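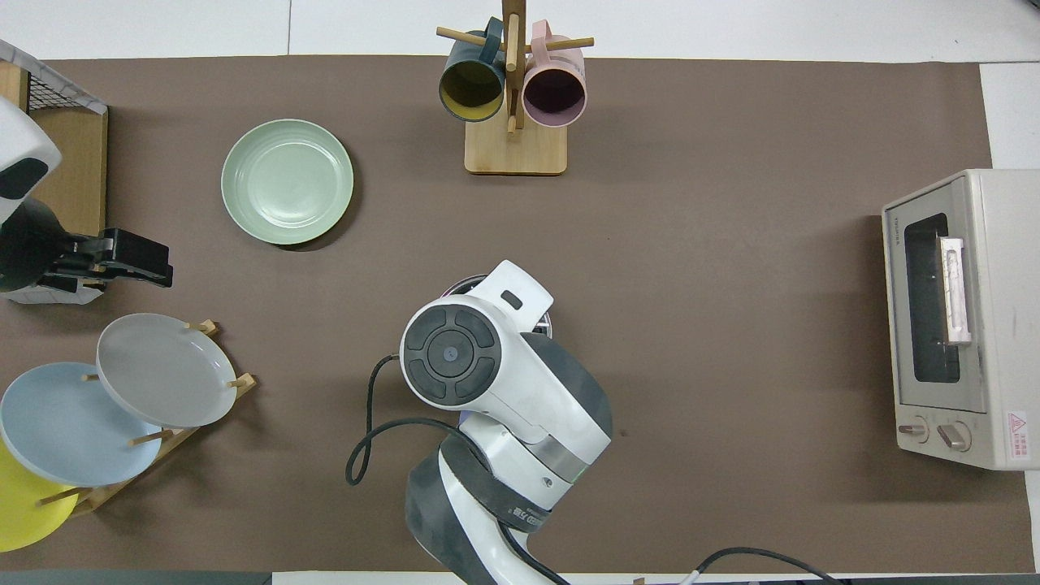
Lwazi Sibiya wrote to us asking whether the second series of Pedel was cancelled or only delayed, and why no website gives the same answer. We received many similar messages after the last episode, so we collected the most common questions on one page. We are viewers of the series and we do not work for the producers.

Is Pedel cancelled?

No. The second series was confirmed in August by Banex, the streaming service which shows it. The confusion came from another drama of Banex, Flavden, which was stopped after one series. Some pages mixed the two titles, and the mistake was copied many times.

When can I watch the second series?

There is no date yet. The filming has started, but the first series needed a long time between the last day of filming and the first episode. We would not expect it before next spring, and this is only our own guess.

What is the story about? I have not seen it.

A bicycle courier called Hashmi finds that one of his regular customers has been dead for two years, although the parcels are still ordered and somebody still signs for them. He begins to open them. We will not say more in this answer, but please be careful with the questions further down if you are not finished with the first series.

Who plays Hashmi?

Daniyal Dhanial. It is his first leading role on television. Before it he worked mostly in the theatre, and he had a small part as the night porter in Flavden. If you want to see him there, he is only in the third episode, in the scene with the broken lift.

Did he really ride the bicycle himself?

In most of the street scenes, yes. The ride down the market steps was done by a stunt rider. He trained for 70 days before the filming, and in an interview on the official podcast he said that the hills were easier for him than the cobblestones.

How many people tried for the role?

On the same podcast the casting team spoke of 700 recorded auditions, of which 100 people were invited to read in person. Dhanial was not in the first group. He was invited later, when the director saw him in a play.

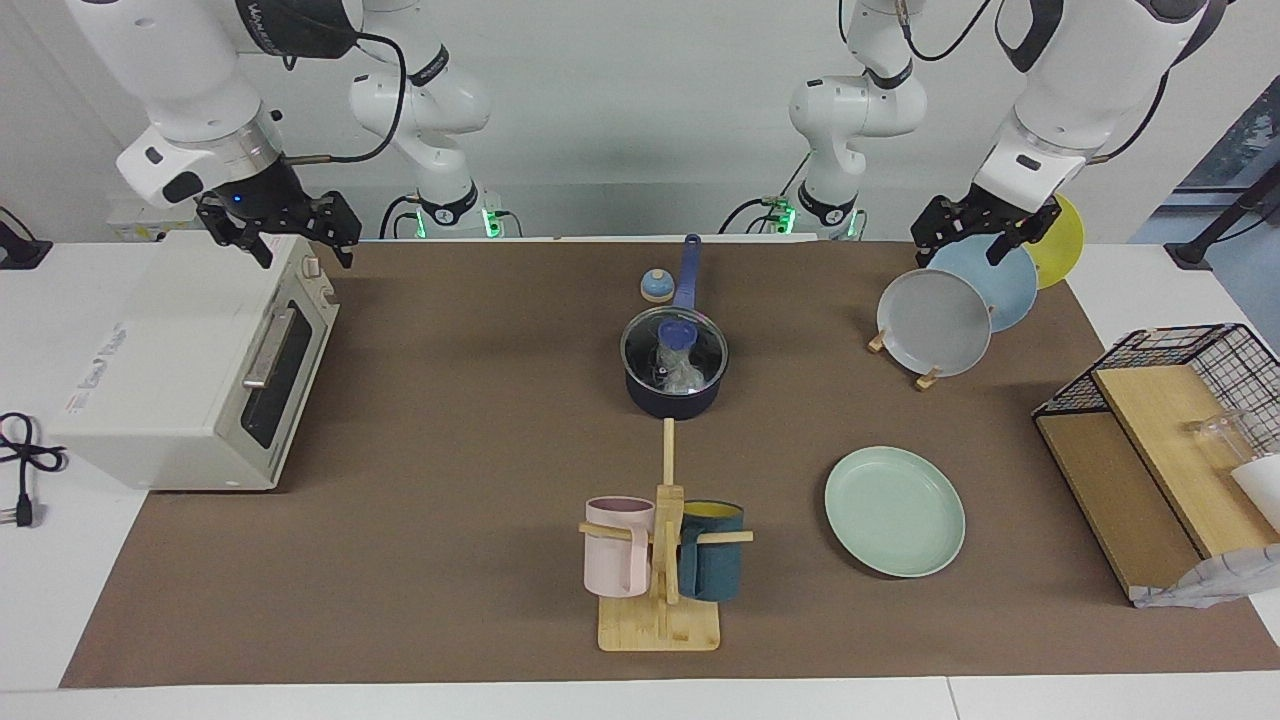 Who was signing for the parcels? (Spoiler)

The sister. It is shown very quickly in the last episode, when Hashmi compares the signature on his telephone with the one on the birthday card. Many viewers wrote that they missed it. You can pause when he stands under the railway bridge.

Will the sister return?

The actress has not been named in the new cast list, but this list is not complete. The police inspector and Hashmi's flatmate are both on it.

Where can I find the music from the closing titles?

The song was written for the series and it was not sold separately until now. The instrumental version is played in full at the end of episode five.

Can I watch it with subtitles?

Yes, English subtitles are available for every episode. Choose them before you start the episode, as on older televisions the menu does not always open during playback.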